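An afternoon with the robots of Wukcombe

I had been meaning to go to the Burkero open afternoon for two years, in the way that one means to clear out the loft. It happens every December at their unit on the edge of Wukcombe, past the tile warehouse and the place that does windscreens, and every December I have found something more pressing to do, such as look out of the window. This time my sister had already booked us both in and printed the confirmation, so that was that.

She then came down with a cold, and I went on my own.

If you don't know Burkero, they build small robot cells for firms that can't afford big ones. That was how the man at the door put it. He gave me a sticker with my name on it, spelt correctly, and a leaflet about something called Pendari, which I took for a coffee machine and which is the software that runs the arms. I asked if there was also a coffee machine. There was, and it was the only thing in the building that required an engineer all afternoon.

The tour started at two. Our guide was Kalevi Pelkonen, a tall, unhurried Finn who came over to install a machine for Juntunen (they make the parts that go round other parts, as far as I could follow) and somehow stayed for eleven winters. He has a lovely flat way of delivering bad news. "This one," he said of the first arm, "has been very good this morning, so I don't expect much." He pressed a button and we all leaned in, and the arm considered the matter, turned a few degrees to the left and stopped. He nodded as if a bet had been settled and took us on to the next table.

I'd come expecting something from a car advert: sparks, cages, things swinging about at speed. There is one big machine behind a fence at the back, and it does swing about, but it mostly puts trays on top of other trays, and after a minute or so you have got the gist. The crowd was round the tables at the front, where the small arms were picking things up and putting them down again. I hadn't thought I would care about this. I stood there for most of an hour.

The trouble, Kalevi explained, is that picking something up is easy only if you have been doing it since you were a baby. You see a thing, your hand goes out, and by the time it gets there your fingers have opened to the right width without asking you. The robot has to be taught the lot. Too narrow and it knocks the thing over. Too wide and it wastes time. Squeeze too hard and you have a dent, or a bill. For demonstrations they use cubes, on the grounds that a cube has flat sides, doesn't roll and has never complained.

A boy in the front row wanted to know why they didn't do it with eggs. Kalevi said they had.

The bit I liked best was the screen next to the table. There's a small camera down by the gripper, looking the same way the fingers point, and they had it up on a monitor so that we could see what the arm was working with. I'd been watching from the side like everyone else, where it all looks rather grand. From the wrist it's a much humbler business. You get the back of your own hand, a bit of table and whatever you happen to be holding.

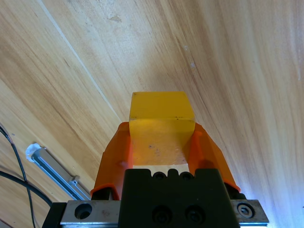 The view from the wrist, with the yellow cube between the two orange fingers.

I must have looked interested, which is a mistake at these events, as I was offered a go. You drive the arm with a handset a little like the ones that come with games consoles, only heavier and with less forgiveness in it. The idea is to bring the fingers down either side of the cube, close them, lift, and set it down on a square of tape. Kalevi's colleague did it while talking to somebody else about parking.

My first try was not close. I came down slightly off to one side and nudged the cube across the table in a series of small polite shoves, like someone trying to get past in a cinema. On the second I got the fingers round it and was so pleased that I let go of the wrong button and opened them again. A girl of perhaps eight, next in the queue, made a small noise through her nose.

The third time I gave up looking at the arm and watched only the monitor, and it went far better. You line up the fingers, wait until there's one on each side, and close. I got it up, I got it over the tape and I put it down with most of it inside the square. My time went up on the whiteboard as 38 seconds. The girl did it in 32 and asked if there was a harder one.

I asked what the point of it all was, beyond humbling the public. Apparently when a person drives the arm the movements can be recorded, and with enough recordings the software starts to have a fair idea of how it's done. Kalevi was careful to say they weren't keeping the visitors' attempts. He looked at me for rather a long time while he said it.

There was a talk afterwards in the canteen, with slides. I'm afraid I remember very little apart from a graph that went up and a question from a man in a fleece who wanted to know whether any of it could be made to empty a dishwasher. The answer was a long one. I think it came to "not yours".

I did find Kalevi again on the way out, standing by the first arm, the one that had refused to perform. It was now going through its whole routine without a hitch, for an audience of him and a stack of chairs. "Of course," he said, and switched it off.

Mince pies were provided, shop ones but decent. Parking is free if you use the tile warehouse side after midday, and you do need to book, though they didn't look at my printout. My sister says she'll come next year. She has asked me not to tell her what the eight-year-old's time was, as she'd like to go in fresh.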